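6 Running a visitor session

This section covers setting up and running the hand-held gripper table at an open day or a booked visit. It assumes the gripper has already been unpacked, charged and paired as set out in sections 2 to 4. If you are only recording with your own staff, go to section 7.

The steps were written for the demonstration room at Hendthorpe and have since been used at the Nallard site with small changes. Where the two sites differ, the text says so.

6.1 Before the visitors arrive

Allow at least 45 minutes for this part, or longer if the table has been moved since the last session.

1. Switch on the receiving computer and start Jalullow. Wait for the status line to change from Starting to Ready.

2. Check the free space on the recording drive. A full open day at Hendthorpe has used up to 483 gigabytes. If there is less than that free, move older sessions to the archive drive first (section 9.2).

3. Wipe the table with a dry cloth. Do not use spray polish. It leaves a shine that upsets the tracking.

4. Wipe the lens with the cloth supplied in the gripper case. Paper towels will scratch it.

5. Squeeze the handle slowly and let it go five times. The two fingers should open and close evenly. If one lags behind the other, see section 11, fault 15.

6. Make a test recording of 30 seconds, play it back, then delete it.

Note: Jalullow numbers sessions in order and does not reuse a number when you delete one. Gaps in the list are normal.

Caution: Do not leave the gripper on its charger during a session. The cable is short and will pull the unit off the table if someone picks it up.

6.2 Setting the table

1. Put the objects for the first task within easy reach of a seated adult. For school groups, bring everything forward by a hand's width.

2. Keep glass, open drinks and anything with a sharp edge away from the table.

3. Check that the power lead for the screen runs along the wall. At Nallard the socket is in the floor, so use the rubber cable cover.

4. Turn the screen so that people waiting can see it and the person holding the gripper cannot. Most people slow down or lose their grip if they watch themselves.

5. Place the visitor forms and two pens by the door.

6.3 Welcoming a group

Groups should be no larger than 15. With more than that, split the group and send half to the Đồng arm in the next room, then swap over after 20 minutes.

1. Tell visitors that the gripper records pictures and movement while the session is open, and that other people in the room may be recorded too. This must be said before anyone picks it up.

2. Ask each visitor who wants a turn to sign a form. Under-16s need the signature of a parent or teacher.

3. Anyone who does not want to be recorded may stand in the area marked on the floor behind the screen. Check with a test recording that this area is still out of view if you have changed the layout.

4. Explain what the recordings are for. The wording used at Hendthorpe is: "You do the job with the gripper in your hand. We save what it saw and how it moved, and the robot arm next door learns from a lot of those."

Visitors usually ask how many is a lot. The arm shown in the next room was trained on 1597 recordings of one task, putting a lid on a box. You may give this figure.

6.4 Giving a visitor a turn

1. Open a new session in Jalullow and choose the task from the list.

2. Hand over the gripper with the fingers pointing away from both of you. Put the wrist strap on the visitor before you let go of the body.

3. Let the visitor practise for a minute without recording.

4. Press Record. A single short beep means recording has begun.

5. Ask the visitor to hold still for two seconds, do the task at a normal speed, then hold still again.

6. Press Stop. Two beeps mean that the file has been saved.

7. Repeat up to three times, then take the gripper back and close the session.

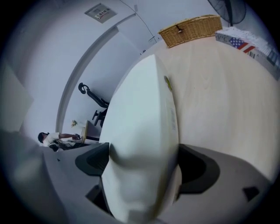
If the visitor drops an object, let them pick it up with the gripper and carry on. Do not stop the recording. A drop followed by a good second try is still useful, and you can mark it as Retry in the list afterwards. Stop only if the object has gone on the floor, or if the visitor has used their free hand.

Left-handed visitors can use the gripper without any change to the settings. Move the strap to the other loop.

Caution: Keep your own fingers out of the grip while someone else is holding the handle. The pads are soft but the closing force is enough to pinch.

Caution: The body gets warm after long use. If it is uncomfortable to hold, switch it off and leave it for ten minutes.

6.5 Between groups

1. Wipe the handle and strap.

2. Look at the battery light. Green or amber is fine for another group. If it is red, change to the spare unit.

3. Play back the last recording at double speed. Look for smears on the lens and for missing sound at the start.

4. Put the objects back in their starting places.

The May open day at Hendthorpe produced 113 recordings. Nine had to be thrown out for a smeared lens, all from the same hour, so please do not skip step 3 when there is a queue.

6.6 Closing down

1. Close any open session. Jalullow will not copy files from a session that is still open.

2. Choose Copy to archive and wait for the tick. Do not unplug the drive while the bar is moving.

3. Put the signed forms in the folder for that visit and write the first and last session numbers on the front.

4. Switch off the gripper, remove the strap for washing, and return the unit to its case with the fingers closed.

5. Plug the case in to charge overnight.

If a visitor asks later for their recordings to be removed, find the session number from the form and follow section 9.4.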